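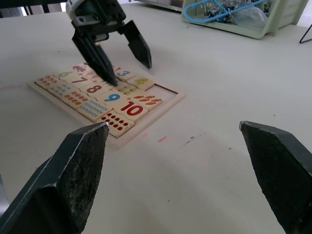 Gallery: Bench Work

The number puzzle and the arm that sagged

Welcome back to the Prandale bench pages, and thank you to everyone who wrote in after the last set. A good many of you wanted to hear what happened with the stop button in November, and I promised I'd put it up with the puzzle work, which is what we were doing at the time and what we've gone back to now. It's a long story for a small gallery, so get yourself a coffee first.

On the bench: the wooden number board, with one arm's finger down in the middle of it near the 8 and the 3, as seen from the wrist of the other arm. There's a tile out on the far side, past the carrots. Those big scuffed fingers up close have done a lot of work, and I'm fonder of them than is sensible.

For anyone new, the two arms share a table on what we call the Shojaei bench, over in the Levine building, and the puzzle has been their main job since the summer. The numerals go in a line and the matching picture tiles go alongside, ten dots by the 10 and so on. The wavy edges are what make it hard. A tile can be over its slot and look perfectly fine to you or me, and then it catches on its neighbor's little knob and rides up on one side. Lots of pressing, lots of nudging, and the fingers spend a great deal of time very low over the wood.

That last part matters for what comes next.

We log every session, and this was session 48. It was a little after four in the afternoon and it had been a good day up to then. One arm had a tile pinned and the other was swinging across to help when the path looked wrong to the person at the desk, who hit the stop. Exactly the right thing to do, and I want to say so before anything else. Both arms quit moving. Everybody breathed out.

Then one of the arms sank. It wasn't fast and it wasn't dramatic, and if you'd been looking at the screen you would have missed it altogether. The gripper settled straight down onto the board, pushed a tile hard against the frame, and came to rest there. One of us had a hand already on its way in to pick the puzzle up — we'd all gotten into the habit of reaching in as soon as things went quiet — and pulled it back with room to spare. No one was hurt. The puzzle came through with a dent in one edge that you'd have to hunt for.

I'll admit we spent the first evening blaming the wrong thing. We had changed the fingertips a few days before, and it was very tempting to decide that the new pair was heavier than the numbers we'd typed in. So off they came, onto the kitchen scale, and the weight was right to within a gram or so. Back on they went. We ran the stop again over a folded towel with everyone standing well away from the table, and down came the arm just as before.

The culprit was the shoulder brake. When the stop is pressed, the Motis controller cuts the drive and the brake is supposed to grab at that same moment. Ours was grabbing late. Once we got a proper recording of it, the gap came out at 516 milliseconds, and for that half second there was nothing holding the arm up except its own stiffness. With the arm tucked in close you hardly saw a thing. With it stretched out across the puzzle, the way it has to be for the far tiles, the drop at the fingertips was 61 millimeters. I had to get a ruler and hold it up against my hand before I really understood how much that is. Go and try it, it's an unpleasant little exercise.

The brake itself was partly to blame, with a fine gray dust packed in around the disc, and the rest was a relay in the bench cabinet that had gotten slow with age. Either one alone might have gone on for years without our noticing. We cleaned the brake, which took a whole morning and most of a box of swabs, and put in a new relay. The other arm got the same treatment even though it had tested fine.

What bothers me most, looking back, is that we were testing the stop every week. We really were! It's on the start-up sheet, with a box to tick, and the box was ticked every time. But the test was always done with both arms parked and folded, when there was no reach on them and next to nothing to sag. We were checking that the motors quit, and they always did.

So the sheet has changed, and since a couple of you run benches of your own and asked what we do now, I'll write it out the way it's taped up by the desk:

Test the stop with the arm reaching out over the middle of the table, at working height, with foam under the gripper.
Measure the drop and write the number down. A tick won't do.
Anything over 2 millimeters and the bench stays off for the day.
After any stop, hands stay behind the tape until the brake lamp is lit on both arms.
Nothing gets picked up, straightened or rescued before that, including tiles.

The last one has been the hardest to keep to. You would not believe how strong the urge is to save a puzzle piece. I've caught myself leaning in more than once with my arm half out, and been told off for it quite properly, and I've done some telling off in my turn. We moved the tape back by around a hand's width as well, mostly so that leaning in takes a deliberate step.

As for the puzzle, it's going nicely again. The low numbers have always been easier for some reason none of us can explain, and the 9 is still a brute. We slowed the arms down over the board for the first few weeks after the repair and then found we liked them that way — there's less riding up at the edges, and it's a good deal easier to see trouble coming — so we've left them slow for now. Drop figures have been staying well under the limit. If they start to creep I'll say so on this page.

Still to do: a second relay to keep in the drawer, fresh foam, and new fingertips when these finally wear through. More bench pictures once we get on to the letter board.

Back to Bench Work
Prandale Gallery home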